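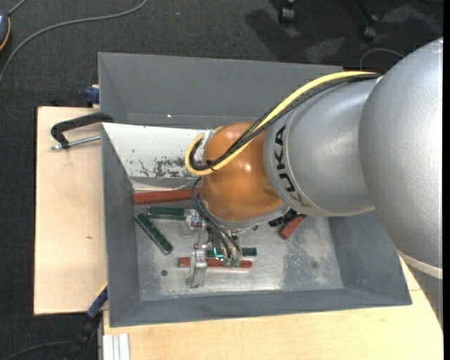
Kacper Sobczak

Gikau 彩色积木整理集 说明

大家好，感谢你点开这份说明。它本来只是我写给自己的几行备忘，后来问的人多了，就越写越长，现在干脆放在数据旁边，谁要用谁先看一眼。写得有点啰嗦，请多包涵，赶时间的朋友可以直接跳到“文件怎么放”那一节。

这里收的是什么

Gikau 讲的是一件很小的事：一些彩色小积木散在灰色的长方形料箱里，要把它们一块一块收拾好。积木有红的，也有深绿的，有的短，有的长一些，横着、斜着，怎么落下来就怎么躺着。箱底是光秃秃的金属，没有垫布，也没有格子。我特别喜欢这种不摆拍的样子，家里有小朋友的人大概一看就懂，玩完以后箱子里就是这副光景。

全集一共 2926 条记录，分成 3 个部分：

Vesness：积木散开，彼此之间留有空隙，最适合入门。
Morris：积木互相挨着或者压着，有几块会紧贴箱壁，收起来要费些心思。
Tinau：整理完毕之后的样子，按颜色归类，给前两部分作对照用。

每条记录写了些什么

一条记录对应一次整理中的一个时刻，里面有一张图、一段中文短注，还有一个写着颜色和姿态的小表。颜色一栏只写大类，比如“红”或者“绿”，深浅放在备注里。姿态一栏用“横”“竖”“斜”三个字，拿不准的就留空。我宁可留空也不愿意乱填，所以你会看到不少空格，请不要当成出错。

短注是我手写的，语气前后不太统一。六月那一批写得特别细，连积木哪一头朝着箱壁都记了；后面的就简单许多，常常只有“绿，长，斜靠左侧”这样几个字。曾经想过全部重写一遍，写到第 100 条就放弃了，那 100 条重写过的短注单独存着，愿意比较两种写法的朋友可以拿去看看。

文件怎么放

解压以后是三个文件夹，名字就是上面那三个部分。图片和短注同名，只是后缀不一样。小表放在最外层，用逗号分隔，编码是 UTF-8。用表格软件打开时如果中文变成乱码，请在导入时手动选一下编码，不要另存覆盖原文件，我自己就这样弄坏过一次，补了一个晚上。

关于颜色

请不要拿图里的颜色去跟实物比对。金属箱底会反光，同一块绿积木，挪到箱子另一头，看上去就可能浅一点或者深一点。标注时以积木本身的颜色为准，不以图上的读数为准。两者对不上的记录，备注里都写了“反光”二字，用搜索就能找出来。

遮挡怎么算

一块积木只露出一端，也照样记一行，长度填“不明”。完全看不见的就不记了，哪怕前后几条记录都能说明它在那里。这条规则来回改过几遍，最后还是觉得看见什么写什么最省心，以后查起来也容易。

已知的小毛病

Morris 里有 18 条记录的短注和小表对不上，多半是把“长”写成了“短”。我在小表最后一列打了星号，暂时没有改动，免得已经在用旧版的人困惑。下一版会一并改正，旧版也会留着。

另外，Tinau 的归类顺序没有什么讲究，红在前还是绿在前全看当时顺手，请别从里面找规律。

怎么用，怎么署名

学习、教学、做小练习都欢迎，改动后再分享也可以，注明 Gikau 和我的名字就好。如果你拿它做了什么好玩的东西，特别欢迎写信告诉我，附几张你自己箱子里的积木就更好了！

发现写错的地方，请把文件夹名和文件名一起发来，再抄一下原来的短注，我对照着改起来会快很多。来信我一般晚上看，回得慢一点，但都会回。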